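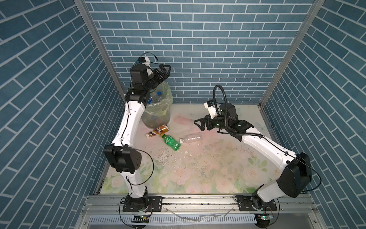
Blue brick-pattern wall panels, flowered mat on the floor.

June
By Birdie Ferreira

Garage break-ins: what to fix this weekend

Three garages on our side of Morgan Street got hit last month. Ours was one. Side door, pried open, in and out before the dog got off the couch. They took a miter saw, two drills, the good socket set and for some reason a bag of grass seed. Been reading and asking around ever since, so this is the quick list. Most of it is cheap.

The side door

Start there, not with the big door. Mine had a hollow-core door on it, an inside door really, and a strike plate held on with two little screws that barely made it past the trim. One shove.

Swap the short screws for 3-inch ones that reach the stud. Strike plate and hinges both. Drill a pilot hole or you'll snap a head off, ask me how I know. A box of screws is under ten bucks.

If the hinges are on the outside, get the kind with set screws or security pins so the pin can't just be tapped out. Or take out one screw from each leaf, opposite each other, and put in a headless pin that sticks out and seats in the other side when the door's shut. Jalen Brannigan at the hardware counter drew it on a paint stick for me, easier than it sounds.

Deadbolt, full one-inch throw. I put in a Vaseck because it was on the shelf. And then use it. We had a deadbolt before, it just wasn't locked.

The big door

That red cord hanging off the opener is the weak spot. A coat hanger through the top of the door can snag the release. There are plastic shields made to block it. Don't zip tie it so tight you can't pull it yourself — you need that cord when the power is out or somebody is stuck.

Going away? Unplug the opener, and slide the manual lock across if your door has one. Put a note on the wall button so no one plugs it back in and runs the motor against the lock.

Remote clipped to the visor: move it. If the car sleeps in the driveway that remote is a house key with the address sitting right there on the registration. Keychain size ones are easy to find, most will program in a minute or so.

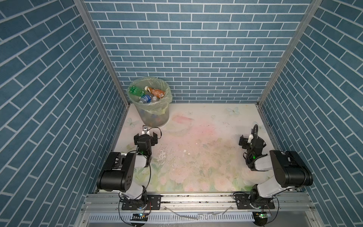
Also check the keypad code. If it's your house number, or you gave it to the roofers two summers ago, change it. Takes no time at all. The instructions are usually inside the flip cover or on the opener itself.

Windows

Frosted film. The cheap static kind is fine, cut it a hair small, spray the glass with soapy water, squeegee from the middle out. Light still comes in and nobody can see whats on the bench. A dowel in the track for sliders. Old sash window you never open — screw it shut, unless it's the only other way out.

Lights

Motion light over the side door, high enough that it can't be unscrewed from the ground. I've got a Trelero at 2,000 lumens and it is too much, the neighbors said so. 1,000 would have been plenty. Aim it down. Set the timer short, a light that comes on catches the eye more than one that's been on all night.

Tools

Write down serial numbers. I had none. The officer was nice about it but said without numbers there isn't much to match if something shows up at a pawn shop. So now:

Take a picture of each tool and a close one of the serial plate. Email them to yourself.

Scratch or engrave a mark somewhere it won't rub off. Two places, one of them hidden.

Keep receipts for anything over $300 or so. Tape fades, I mean the thermal paper does, so take a picture of those too.

Check your deductible before you need it. Ours ate most of the claim.

Small stuff goes in a steel box lagged to the studs. Mine's an Esetti job box, used, dented, works. Padlock with a shrouded shackle so bolt cutters can't get a bite. Ladders get chained up flat on the wall, a loose ladder gets them to your upstairs windows. 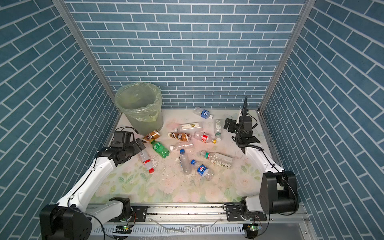

If it's already happened

Don't go in. If a door's open that shouldn't be, back off and call from the car or the neighbor's. I walked right in with a flashlight, dumb.

Leave everything alone till they've looked. I swept up the splinters from the door frame before anybody came, also dumb.

Get the report number, insurance will want it first thing. Make your list that same day and then go back on Sunday and do it again, you'll rememeber more. I was up to 13 things by the second try.

Tell the people on either side. The house behind us had a camera pointed at the alley and it was set to erase after a week. We asked on day eight.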